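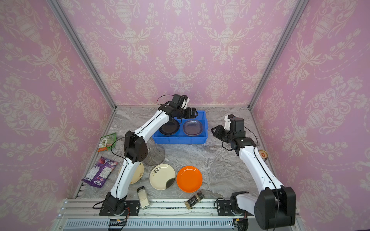

Reading time: 1 minute

Weden household handling work: progress report to Cumamora, period from August to 31st October
Prepared by Katia Sartori. Checked by Liviu Tănase.

1. Work done
The plate and bin task is now set up at the marble-patterned table. Plates are kept in a shallow blue plastic bin towards the back, laid side by side. Dark and clear pieces are mixed on purpose, as agreed at the last review. A total of 253 runs have been logged, of which 22 were set aside for incomplete notes.

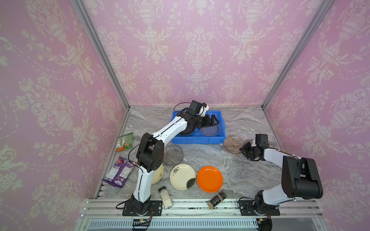 Photo: Jailson Portela / Weden

2. Points arising
Clear dishes remain the slower item to log. Against the blue plastic their edges are hard to make out, and entries for the clear and the tinted dish were mixed up in five runs. Jhonatan Mosquera has corrected these. The pink wallpaper on the three walls will stay up until the end of the period, so that later runs can be compared with earlier ones.
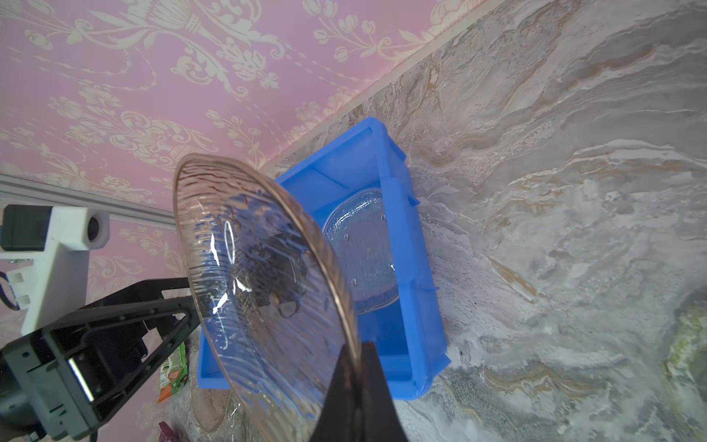

Ridged clear plate tilted almost on edge, second clear plate in the bin.

3. Spending and next period
Spending is within budget. The order for further plates, placed with Quintana, is three weeks behind and the cost will fall in the next period. Godelieve Bakker will send the revised item list separately. Approval is requested to add bowls to the task once the order arrives.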